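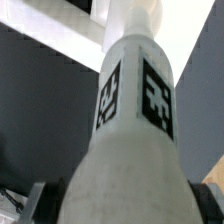
Beyene objects that no worker reads a label the way a researcher reads it, and that a study of labels which begins from the printed words will find mostly what the printer wanted to say. We take this objection seriously. In the present section we therefore begin from the moment in which a person looks for a label, and only after this we come to what is written on it.

Figure 3. Marks on two faces of one object. A square black-and-white marker is attached to each of the two faces that meet at a vertical edge.

4.2 Where the label is looked for

In all the workplaces that we visited, the interviewees were asked to remember the last time they had needed information from a container, a shelf or a machine. They were not asked if the label was good. The question of quality was left for the second part of the interview, because in the pilot study it made people polite, and they praised labels that they later could not describe.

The answers agree on one point. People look first at the side that faces them when they arrive, and if there is nothing on this side, many of them do not turn the object. A worker in the dyeing room at Enell said that she turns a container only when she is already in doubt. Another, from the packing hall at Caron, said that turning is what new people do. For him, an object without a mark on the near side belongs to somebody else, and he leaves it where it stands.

This has a practical consequence for the placing of marks. When marks are placed on neighboring faces, as with the markers in Figure 3, a reader who comes from either of two directions has some chance to meet it. But the chance is not equal. A face that is turned away becomes narrow to the eye, and a pattern or a word on it loses width before it loses height. Long words in a light typeface suffer most from this. Short words in capital letters suffer less, but several of our interviewees found them rude, especially when the word was a verb.

Janevski (in her comments on our first draft) asks whether the near side is the same for everybody. It is not. At Dolier the storeroom has a door at each end, and the two shifts enter by different doors. The labels had been put on by the morning shift. The evening shift had then added its own, by hand, on the opposite side, and over the years the two sets had ceased to agree. The morning side gave the supplier's name for each product, while the evening side gave the name used in conversation, sometimes in another language. Both sets were correct. A person who knew only one of them could not always follow an instruction given in the other.

We want to stress that this double system was not regarded as a problem by the people who used it. It came to the attention of the management only when the stock list was copied to a computer and the same product appeared under two names. The solution chosen was to remove the handwritten labels. In the interviews this removal is mentioned more often than any other change in the building, including the new roof.

4.3 Signs that are known by their shape

With warning signs the situation is different in one important respect. The words on a product label must be read at least once. The triangular sign is recognized before it is read, and for many people the recognition is also the end of the matter. They know that it warns, and they do not go closer to find out of what.

We had expected that interviewees with little knowledge of the local written language would depend on the symbol inside the triangle, and would therefore remember it better than the others. This was only partly so. Both groups remembered the triangle, and both groups remembered its place. When they were asked to draw the symbol from memory, the drawings were very uncertain. Several people drew an exclamation mark and then said that they had drawn it because such signs usually have one. 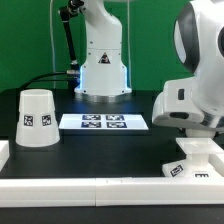 Vol. 8, No. 3

Figure 5. Triangular warning label with a black border and a dark symbol, on the front of a white robotic arm.

The drawings also show something about distance. A border can be recognized from far away, but the symbol inside it asks the reader to stand near, and to stand near is sometimes exactly what the sign advises against. Coşkun has called this the courtesy problem of warning signs: the sign speaks clearly only to the person who has already come too close. She proposes that the symbol should be made larger at the cost of the border. Our material does not allow us to support this proposal fully. In the drawings the border was the part that people kept, and if it becomes thin, it is possible that the sign will no longer be noticed at all.

A second observation concerns age. A sign which has been in its place for a long time is not seen as information about today. The interviewees at Ulia spoke of old signs as they would speak of a wall color. One man gave directions by them ("go until the triangle, then left") and could not say what danger was meant. New signs, on the other hand, were read with some care during the first days, and were discussed in the break. Domański, who reported the same effect for stairways in public buildings, recommends moving a sign slightly from time to time. We find the idea attractive, but we note that a sign which moves may lose its use as a landmark, and that this use was important for night workers.

4.4 Who is asked when the label is not enough

Almost 48 percent of the interviewees said that when a label is unclear they ask a colleague and do not consult the written instructions. We do not interpret this as laziness. The written instructions were in most cases kept in an office, and the office was in most cases locked during the hours when the question came up. To ask a colleague is quick, and it has the further advantage that the answer comes in the words of daily work.

It has also a cost — the same few people are asked again and again. They are usually those who have been longest in the place and who speak more than one of its languages. Their help appears in no job description. When one such person left Caron in March, the number of wrongly stored containers was said to increase, although we could not verify this from the records. What we can say is that her former colleagues, in order to explain a label to us, still quoted her.

For this reason we treat labels and the people who explain them as one system. A change in the wording of a label changes what the explainer must say, and when the explainer is absent, the wording has to carry more. Jasińska's checklist for label design includes legibility, contrast and durability. We would add one question to it, to be put to the workers and not to the designer: who do you ask when this is not clear? Where the same name is given every time, the label should be rewritten together with that person, and in the words that he or she already uses.

The wording itself, and the matter of verbs in capital letters, is taken up in Section 5.

Filed under: Workplace Communication, Signs and Labels, Field Studies

Contact the editors | Published online 18/05/2021 | © The authors | Back to top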